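Nolteck Desk Fan, Heywood Series

Three speeds: off, polite, and paperwork everywhere. The motor is rated for 3,422 hours, or one very long summer.
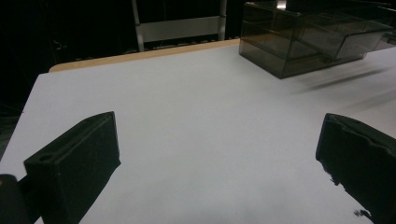

The cord is six feet and comes out the back, where cords belong. Ships in May from our Didotura warehouse. Replacement blades are sold separately, to people with cats.

Noise: low on one, chatty on two. On three, take your calls elsewhere.
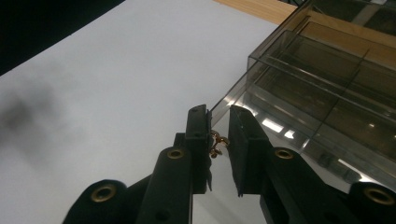
Volodymyr Dmytriv writes that speed two is plenty and he has yet to meet anyone who uses three.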